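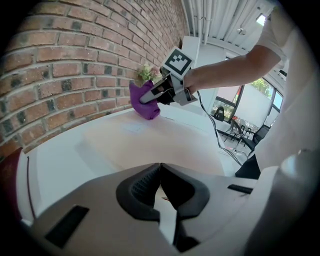

Cahier d'atelier – démos de pliage
Dernière mise à jour : 2025-08-26

Accueil | Cahier | Matériel | Données | Contact

On a repris les démos à la main avec les deux pinces, et je note tout de suite tant que c'est frais, parce que la dernière fois j'ai attendu et j'avais oublié la moitié des réglages ! L'idée reste la même : pas de bras, on montre le geste avec les pinces tenues en main, et on rejoue ensuite sur le robot. Le chiffon violet est toujours notre tissu de travail, et il me pose toujours le même souci : dès qu'on le tient en l'air tout bouchonné entre les doigts noirs, il n'y a plus de coin lisible, plus de bord, juste une boule avec un pan qui pend vers la table. La politique apprise sur le premier lot reprenait n'importe quel pli dans ces cas-là. Donc consigne du jour : après chaque levée, on descend le pan jusqu'au plateau et on laisse le tissu s'étaler un peu avant d'amener la deuxième pince.

Selim a trouvé que je serrais la gâchette trop vite. Il a raison, j'ai regardé mes courbes d'ouverture et c'est un créneau, ouvert, fermé, rien entre les deux. Sur un objet dur on s'en fiche, sur du tissu on perd toute la partie intéressante, le moment où on pince juste assez pour faire glisser. Je me suis forcé à ralentir et c'est pénible, la main fatigue beaucoup plus. À essayer : le ressort plus souple que Mwangi avait commandé chez Damasceno (il est dans le tiroir du haut, sachet sans étiquette, j'ai perdu dix minutes à le chercher).

Côté chiffres : 241 démos enregistrées pour la tâche « prendre, étaler, plier en deux ». J'en jette 6 pour perte de suivi et 4 où j'ai carrément lâché le tissu. J'hésite encore à garder ces quatre-là dans un dossier à part, Mwangi aimerait avoir des ratés avec reprise et deux d'entre eux se rattrapent plutôt bien. Je les laisse dans Kindov avec le mot « chute » dans le nom, on verra.

La perte de suivi, parlons-en. Les 6 cas se ressemblent : je tourne le poignet vers moi, le marqueur carré sur le dessus de la pince bascule, l'autre pince ne le voit plus et la pose relative part dans le décor. Tant que je garde le marqueur à peu près face à la caméra d'en face, ça tient. Le mur de briques est très bien pour la localisation, plein de mouchetures, le logiciel adore. Le plateau clair, beaucoup moins : quand on regarde droit vers le bas il n'y a presque rien à accrocher. Selim propose un set de table imprimé, moi je préférerais éviter, le robot de Darport n'en aura pas sous les yeux et je n'ai pas envie qu'il apprenne le set.

Autre chose, le câble. Il pend sous la pince et fait une boucle devant le fond de la pièce, et dans certaines démos il passe entre la caméra et le tissu. J'ai essayé de le faire courir le long de l'avant-bras avec un bout de scratch – nettement mieux, mais ça tire quand on tend le bras. Il faudrait un coude à la sortie du connecteur. Mwangi dit qu'il peut en imprimer un, à voir avec lui.

Rejeu sur le bras en fin de séance, avec la politique entraînée sur l'ancien lot seulement (le nouveau n'est pas encore converti). 60 essais, tissu posé au hasard sur la table. Je n'ai pas dépouillé proprement, je mettrai le tableau ici quand ce sera fait. Impression à chaud : la prise est bonne, l'étalement est mou, et le pli en deux part de travers presque toujours du même côté. Selim pense à un décalage entre les deux pinces dans la calibration, moi je soupçonne plutôt ma façon de faire, je suis droitier et je tire toujours à droite en finissant. On peut trancher facilement : qu'il refasse une série lui-même, il est gaucher.

Pour la prochaine fois :
- monter le ressort souple sur une seule pince et comparer les courbes
- convertir le nouveau lot et relancer l'entraînement avec le script Drevemetti, attention au chemin, il pointe encore sur le dossier de décembre
- série de Selim, même tissu, même table
- vérifier l'écart entre les horloges des deux pinces, j'ai un doute sur les dernières démos
- recharger les batteries AVANT de partir (c'est pour moi)

2 commentaires | 3 partages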